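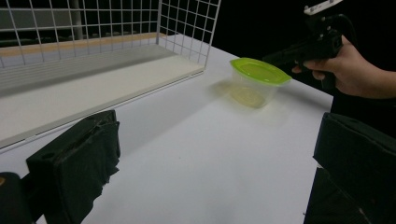

기숙사 공용 주방의 밀폐용기는 왜 뚜껑부터 사라지는가
클린홈(Klinhom) 조 기말 프로젝트 보고서

1. 배경
우리 기숙사 공용 주방에는 주인 없는 용기가 많다. 정확히는 주인이 있었으나 설거지할 때가 되면 없어지는 용기다. 처음 주제는 '공유 경제의 지속 가능성'이었는데, 지도를 맡은 쁘라섯 분야릿(Prasert Boonyarit) 선생님이 제목을 읽고 한참 말이 없으셔서 범위를 주방으로 줄였다.

2. 조사 방법
2월 한 달 동안 선반과 냉장고에 남은 용기를 기록했다. 몸통과 뚜껑은 따로 적었다. 설문지는 400장을 돌렸고 226장이 돌아왔다. 그중 한 장에는 라면 국물 자국만 있어 무응답으로 처리했다.
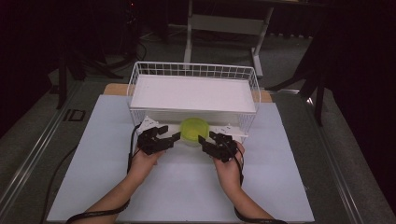

그림 2. 흰 철망 바구니 아래 선반에 놓인 연두색 반투명 둥근 용기

3. 결과
짝이 맞지 않는 용기는 51개였다. 응답자 대부분은 자기 용기를 늘 제자리에 둔다고 답했다. 이 답을 그대로 믿으면 용기는 스스로 이동한다. 둥근 용기는 지름이 조금씩 달라서 남의 뚜껑이 거의 맞는데, 이 '거의'가 문제였다. 억지로 눌러 닫은 뚜껑은 냉장고 안에서 조용히 열렸고, 피해는 주로 아래 칸의 김치가 아닌 것들이 입었다.

이름표도 붙여 보았다. 몸통에만 붙인 것이 우리 조의 실수였다. 뚜껑은 여전히 익명으로 돌아다녔다.

4. 개선안
용기와 뚜껑에 같은 번호를 적고, 바구니를 층별로 나눈다. 2주 넘게 찾아가지 않은 용기는 공용으로 돌린다. 벌금제도 검토했으나 조원 전원이 첫 달 납부 대상으로 예상되어 부결하였다.

5. 한계
방학이 끼어 있어 학기 중의 혼란을 다 담지 못했다. 조사 중 분실된 조원의 용기 한 개는 아직 찾고 있다.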